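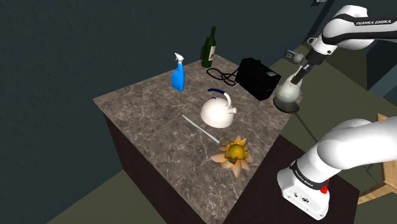
*Simulated view of the Kotian table, with the Franka Emika arm mounted beside the marble top.*

**Kotian** is a home robotics project started in Ullcombe by Kinga Oláh and Bhavana Fernandes. Its purpose is to teach a robot arm to tidy a kitchen table. The work is done first in simulation and later on a physical table, which the two builders assembled in the shared workshop Skukov.

## Background

Oláh began the project in April, after she became a member of the workshop. The first version was a small arm made of printed parts, and it could lift only light things. Fernandes joined a few weeks later and wrote the simulated kitchen, so that both could test at home in the evenings when the workshop was closed.

## Simulated kitchen

The model contains one arm and a square table with a dark brown base. Objects are placed again before each run. A typical set includes a spray bottle, a wine bottle, a kettle with an arched blue handle and a large artificial flower on a long stem. The flower is considered the most difficult object – the stem is thin, and the weight of the head is all on one end. Translucent objects, such as the frosted glass one, are also kept in the set for grasp tests near the table edge.

By Friday, August 16, 2019, the builders had recorded 671 runs, of which 464 ended with the chosen object at its correct place.

## Physical table

The physical table is lower than the simulated one, and its top is made from a used door. The control program, called Stirix, was written by Capucine Cordier and is the same in both versions. It moves the arm slowly and stops when the motor current is higher than a fixed limit. The parts cost roughly 600 euros, without the computer, which was already in the workshop.

## See also

- Skukov (workshop)
- Stirix (control program)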